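Reusing Printed Fruit Cartons as Storage for Small Knitted Goods
Project report, Packaging and Reuse module
Group members: Hayley Bramwell, Sânziana Ghiță, Leire Esteban
Supervisor: Inmaculada Prieto
Submitted 11/06/2026

1. Background

Our group was asked to choose one kind of packaging that is usually thrown out after a single use and find a second job for it. We chose printed cardboard fruit boxes. Hayley had several at home already, and the Pichon grocery near the Greltville campus let us take more from its back room.

The second job came from Sânziana. The Starnholm craft table sells small knitted things: socks, toys, key charms. Between sales these sit in plastic bags, where they get tangled and nobody can see what is in which bag. We wanted to know whether an open fruit box would do better on a shelf and on a sales table.

2. What we wanted to find out

Does a small open box hold soft goods without them falling out?
Does the printed fruit help or confuse people who are looking for something?
Can one person pack and unpack a box quickly?

Our budget was 20 dollars. Most of it went on card and tape.

3. Materials

The boxes we settled on are red, open at the top, with strawberry pictures printed on the front. We also tried a plain brown carton and a clear bin from the Dundberg range, mainly to have something to compare against. The knitted goods were a mix of gray pieces and a few brighter toys.

4. Filling the box

We started with the gray knits since they are the hardest to keep tidy. The first method was to drop them in without folding. Soft items climb up the sides when they are put in like this, and a long piece tends to end up over the rim. 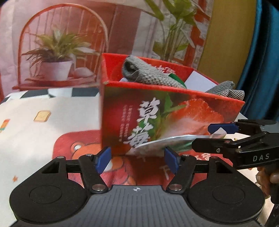
Figure 1. Strawberry box with two gray knitted pieces, one draped over the back rim and one showing over the right side.

Leire pointed out that this is not all bad. On a sales table a piece hanging over the rim tells people what is in the box, and they can feel the knit without digging. On a shelf it is a nuisance -- the pieces catch on the box next door when you slide it out.

The second method was to roll each piece and stand it on end. This took longer, but the rolls held each other up. We set a limit of 60 seconds to fill one box and everybody in the group managed it after some practice. Hayley was the fastest and also the least tidy.

Thin cards were a problem we had not planned for. A card laid flat on top of the knits slides down the side the first time the box is moved. We ended up taping the cards to the outside for shelf storage and leaving them off for the table.

5. Displaying the goods

For the second part we looked at the box as a background. Aitana Sotomayor, who runs the craft table, told us that the toys sell better when they are out where people can pick them up. So we tried leaving a toy at the front of the box and keeping the rest of the stock behind or inside.
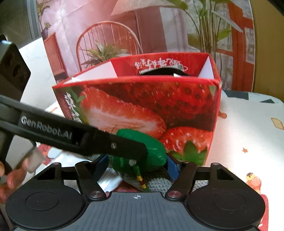
Figure 2. Green knitted toy with a yellow-and-green tassel cord, at the front of the strawberry box.

Color mattered more than we expected. Green stands out well against the red print. Gray does not stand out as much, but it looks calm next to a busy picture, and Aitana liked it. When we tried a red toy against the same print it was hard to spot from a few steps away.

The inner flaps took us some time to decide on. Folded in, they make the opening smaller at the corners and help keep soft things down. Cut off, they make the box easier to empty. We kept them on for storage.

6. Results

The open box worked better than the plastic bags for every item we tried except the longest ones. People in our class found a named item faster in the boxes. A few of them did ask if there was fruit inside. We do not think this is a real problem on a craft table, but in a shared kitchen cupboard it might be.

The clear bin was easiest to search. It was also the only thing we had to buy new, which goes against the point of the project. The brown carton did the job and looked dull.

7. Problems and changes

Corners wear out first. Two of our boxes went soft at the left front corner after a lot of handling, and we put tape on the inside. Damp is another worry. We stored the boxes in Room 1010, where the air is dry, so we cannot say how they would do in a basement.

If we repeat the work in October we would like to test lids made from spare card and a divider for the long pieces. Inmaculada also suggested that we weigh the filled boxes.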